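Thread on the Flustemby "oldest families" project, which I have been asked three times now to be excited about. I live here. I've read the whole booklet. I have questions. 1/

The pitch, if you missed it: the town wants to honor couples and families who've been here for generations. There's a dinner, a banner on Main, a booklet with life stories in it, and a page on the town website that loads when it feels like it. 2/

I like old people's life stories. I'll read any of them, all the way down to who fixed whose truck. My gripe is with what gets done to the stories before they reach print. 3/

Take the number on the cover. "970 residents with roots going back three generations or more." Flustemby has 2,000 people on a good day, counting the new apartments. So nearly half of us have grandparents from here? Go stand in the grocery store and ask. I'll wait by the carts. 4/

I asked how they got 970. The answer was "from the forms." I asked how many forms came back. The answer was 73. 5/

Now, big families exist. One form can cover a lot of cousins. But 970 people off 73 forms is more than 13 a form, and I know for a fact that one of those forms was mine and it had two people on it. 6/ 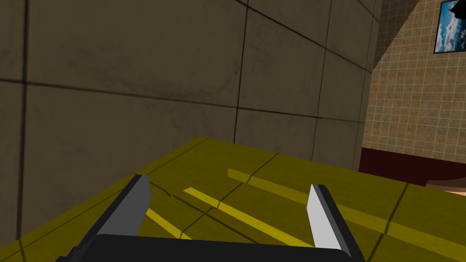 I also want to know what "roots" means. My mother's people farmed outside Pletstead, which is nine miles off and had its own school, own church, own cemetery, and its own opinion of Flustemby. The form had a box for "Flustemby area." I left it blank. In the booklet we're a third-generation Flustemby family. My grandmother would have walked over here to complain in person. 7/

Same thing with the Jansen Street block. The booklet says the families there "settled together" in the early days. Some of them did. Others were moved onto that street when the packing shed closed and the company wanted its houses back. "Settled together" is a pretty soft way to put that. 8/

The people who lived it will tell you if you sit down with them. One woman on Jansen told me her father cried over the old garden and then never mentioned it again for as long as he lived. Her entry in the booklet says she "enjoys gardening." 9/

That's what bugs me most. Every entry reads the same. Met at a dance or a ballgame, married, raised kids, worked hard, active in church, loves to cook. You could shuffle the names and most families wouldn't notice until they got to the number of grandchildren. 10/

These are people with strong views about everything! I've heard two of the honorees argue over a fence line for an entire Fourth of July picnic. In print they are "longtime neighbors." 11/

And who isn't in there:

- anyone who came here alone and stayed alone
- couples who split up, however long they'd lived here
- the families who rented out by the creek, who were here as long as anyone
- people who left at 18, came back at 60, and are now on every sign-up sheet in town
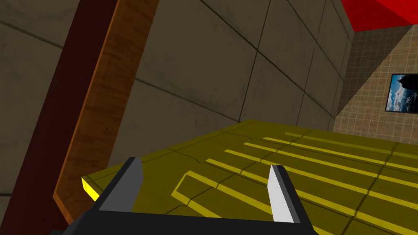

### Part two, since people are replying

"It's just a nice thing for the seniors, let it be nice." Okay. But the booklet went to the school, and kids are using it for local history reports. Once it's in a kid's report it's a fact. My nephew turned in a page saying his own family came from Flustemby. It was marked correct. 13/

"Why didn't you say something while they were making it?" I did! I went to the April meeting. I brought copies of the Pletstead church register. I was told the text was already at the printer and that it would be "looked at for the next edition." I've heard of a lot of next editions in my life and read very few of them. 14/

"How much did it cost?" They printed 900 copies. I don't have the bill. What I can tell you is that there was still a tall stack by the door at the library when I returned my books, and every honoree I've talked to got one copy and had to ask for a second one for the kids. 15/

"The Zosusum Hall story is true though, right?" Well. The booklet says four of the couples met at dances at Zosusum Hall. Two of those couples married before the hall had a floor. It was a feed store then. Maybe they met buying feed - that's a better story anyway, and I'd like to read it. 16/

I called one of them up and asked. He laughed for a good while and said they met in line at the dentist. He'd told the interviewer that. He figures "dentist" got taken out for not being romantic enough. He has the same dentist's bill in a drawer, so if anyone wants a source, there's your source. 17/

To be fair, since a few of you want me to be fair: the photos of the old ball teams are great, and whoever wrote the captions took real care. Names left to right, with question marks where they weren't sure. See how easy that was? A question mark costs nothing. 18/

What I'd do, if it were up to me, and it won't be:

- print what people said, in their words, including the grumpy parts
- say how many forms came back, right on the first page
- let Pletstead be Pletstead
- go knock on the doors by the creek before there's no one left to answer

20/ (I skipped 19, don't write in)

Somebody also asked whether I'm going to the dinner. Yes. My aunt is being honored and she wants a ride. She told me she hasn't read her entry and doesn't plan to. She says she was there for it. 21/

If you or your parents filled out one of the forms, would you tell me how many people you put on it? I'm adding them up. So far I have six forms and 31 people, and one of those people is listed on two of them. 22/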